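Welleck releases Clallier hand-held gripper kit for recording household sorting tasks

New kit pairs a two-finger hand tool with a tool-mounted camera and desktop software for teams that train robot arms on soft and irregular items

PRESTOW, October – Welleck today announced general availability of the Clallier kit, a hand-held gripper and recording package for companies and labs that collect manipulation data outside the workshop. The kit ships with one gripper, one camera mount, a charging dock and a license for Soliman, the Welleck software that trims, checks and exports recordings.

The Clallier gripper is operated by one person with one hand. Squeezing the trigger closes two angular black fingers, and an encoder in the handle logs finger opening along with tool position. No robot arm is needed on site. Recordings are later matched to the arm and end effector used by the customer.

Soft packaging was a main target during development. Foam sleeves, mesh bags and thin film change shape under load, and a grasp that looks correct from above may hold only the outer layer. The finger plates on the Clallier are screwed on from the outside and can be changed with a standard driver. A triangular cutout keeps weight down in the plate.

Field work before release took place in private homes, on tables and counters as the residents use them. A typical sorting task covers foam fruit sleeves, plastic mesh bags in several colors, carrier bags, wrappers and small bottles, all within reach of a seated or standing operator. The camera sits on the tool and looks past the fingers, so the grasp and the items behind it are recorded in the same view.

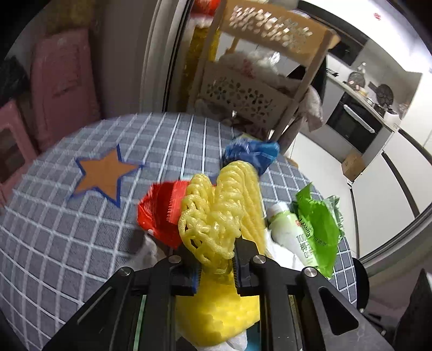 Specifications

Finger opening: 92 mm maximum
Recording time per charge: 8 hours
Data link: USB-C, or wireless to a laptop running Soliman
Finger plates: screw-mounted, replaceable
Warranty: 24 months on gripper and dock, excluding finger pads

Software

Soliman reads recordings directly from the tool and flags dropped frames, lost tracking and grasps shorter than a limit set by the user. Flagged segments can be cut or kept – the original file is not changed. Labels for item type and material are entered by hand or imported from a spreadsheet. Export formats are listed in the product manual.

Availability

The Clallier kit can be ordered from Welleck now. The first production run is 300 kits, with shipping in order of purchase. Spare finger plates, pads and docks are sold separately. Customers with pre-release units may return them for a kit at a reduced price until the first run is sold out.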